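Speaker notes: What goes in which bin at Batinmont

2 September 2020
3 min read

Opening slide (title only)

Wait until people have sat down. Say who I am and which floor I'm on. Tell them there will be time for questions at the end and that the bin chart is on the table by the door, so they don't need to write everything down.

The talk is about small packaging: bottles, cups, cartons, snack tubes, wrappers. Furniture, batteries and old electronics go through the request form and I won't cover them. If someone asks about batteries, point to the box at the front desk and move on.

Slide 2: Where the waste comes from

Most of what we collect on this site is from food and drink. A little comes from the kitchen itself. The larger part is carried out of the kitchen and left in meeting rooms, workshops and the hallway outside the Brasa counter.

In August we went through 8 rooms at the end of the day and looked at what was still on the tables. We didn't note whose rooms they were and I am not going to name them.

Brasa gave us their order sheet for paper cups. It was more than 3,000 for the month. Pause here, then say that very few of those cups end up in a cup bin.

Slide 3: The bins

Hold up the chart.

Blue lid: plastic bottles, metal cans. Gray lid: paper and flat cardboard. Black lid: everything else. The tall tube next to the Brasa counter is for cups only, stacked, no lids.

Khokhar collects the blue and gray bins. They will turn away a blue bin if there is liquid in the bottom of it. That happened to us twice over the summer and both bins went out as general waste, so all the sorting people had done that week was lost.

Mention that the bins on the upper floor still have the old stickers. New ones are ordered. Until they come, go by the lid color and ignore the sticker.

Slide 4: Bottles

Pour out what's left. Squash the bottle if you can. Put the cap back on. Khokhar takes them with the cap attached, and loose caps fall through the sorting screens.

People always ask about the label. Leave it. You don't have to peel it off.

Shelf bottles and vending machine bottles are treated the same. Heavy refillable bottles are not recycling, even broken ones. Black lid.

Slide 5: Cups

Small water cups and coffee cups both go in the tube. They have a thin lining, so they don't go in with paper. This is the mistake we see most often. Ask for a show of hands: who has put a paper cup in the gray bin? Put my own hand up too.

If the cup is full of tea bags or food, black lid.

Slide 6: Cartons and tubes

This is the part people find hard, so slow down.

A plain cardboard carton with nothing in it can be folded flat for the gray bin. A drink carton is lined, like the cups, and at the moment Khokhar does not take those from us. Black lid. We are asking about it for next year's contract and I don't have an answer yet.

Snack packages in a cylinder shape come in several kinds. Some are cardboard with a metal base, some are plastic film around a stack of cookies. If it is made of two things stuck together and you can't pull them apart with your hands, use the black lid. Don't bring scissors into it.

Slide 7: A working table
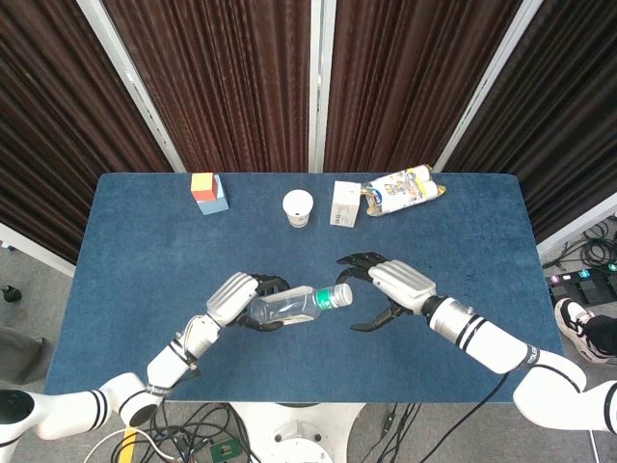 Building Services, Batinmont

Leave this slide up for a minute and let people look. Ask them to sort the table in their heads before I say anything.

Start with the clear bottle, lying on its side with its white screw cap on. It looks empty. If it is, it goes under the blue lid as it is, green label band and all.

The little paper cup near the far edge: cup tube. If somebody says gray lid, go back to slide 5.

Next to it, the small white carton. You can't tell from here what it's made of or whether there is anything in it. Someone will guess. The right answer is to pick it up and check. Same for the snack package lying beside it in the white, yellow and blue wrapping. If there is still food in it, it isn't waste at all, so close it up and put it in the cupboard.

The blocks are not packaging. Toys, tools, samples and anything else belonging to a room stay in the room. We have had two complaints about things being cleared away with the cups, and both were fair.

Say a word about felt tops like this blue one. Don't stand drinks on them without a tray. Felt holds a spill and the cleaners can't wipe it down the way they do the hard tables. Trays are in the kitchen, bottom shelf.

Also point to the power strip on the floor on the right. Open drinks and floor power don't belong together. Carry liquids out the other way if there is one, and never tip a bottle out in the room. Use the kitchen sink.

Slide 8: End of the day

Each room clears its own table. The cleaners empty bins, they do not sort what's left out. Zustton holds the cleaning contract and this is written into it.

If you use a room last, take the bottles and cups with you when you leave. If your bin is full, don't balance things on the lid. Walk to the next one.

Charts can be taped up anywhere except on the doors.

Questions

Likely ones: pizza boxes (clean half gray, greasy half black), compost (not on this site), whether the cup tube can be moved upstairs (there is a second one on order).

Send anything I can't answer to the Building Services inbox. Collect the leftover charts on the way out.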